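Home | Archive | Laundry & Linen | Contact
Search this site... Go

Filed under: Bedroom, Knitwear, Storage

Folding heavy knits before they go away

September is when I swap the bedding and bring the sweaters back into rotation, and both jobs land on the same chair. I did six sweaters this time. The process has changed since last year, so I am writing it down.

Hangers are out. A wet or heavy knit on a hanger stretches at the shoulders, and the bumps do not steam out completely. Everything now lies flat or gets folded. For the first stage I want a surface that is wider than the garment and has some give, so the sleeves can be pulled straight out from the body and the hem squared by hand.

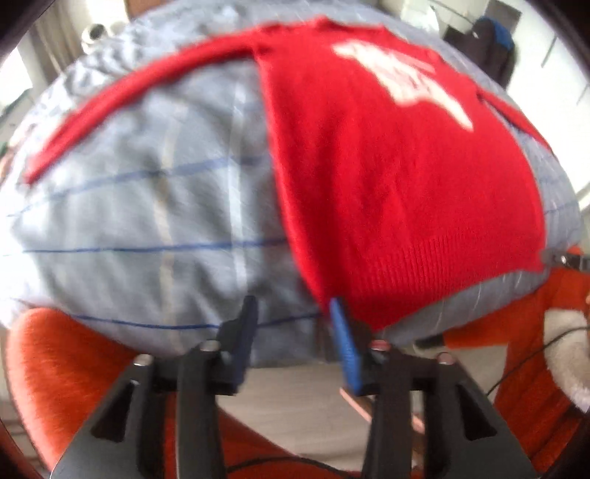
Start with the hem. Ribbing pulls in more than the fabric above it, and if it is left bunched the fold line drifts to one side. Take a lower corner, pull it level with the other one, then smooth upward toward the collar. Sleeves come in last, folded once at the shoulder and laid down the back, cuffs short of the hem.

Printed knits get folded so the print stays on the outside and no crease crosses it. On a large print this means folding in thirds lengthwise, then once across below the print. The stack is slightly thicker, which I accept.

For storage I use the Clasel flat box, medium. It holds a 500 g sweater without pressing on it, and three of them fit side by side on the shelf in the Narklow wardrobe. I tried the Trallari vacuum bags two winters ago. They save space, but the ribbing came out flat and took a wash to recover. They are fine for duvets.

Labels go on the short end of the box: color, fiber, month washed. Anything that is 100 percent wool also gets a cedar block, replaced each fall. Acrylic blends go in without one.

Still to do: the summer duvet cover, which needs a button, and the lower shelf, where the boxes stick out past the door. The Rotich shelf insert is shallower, and I will measure for it before ordering.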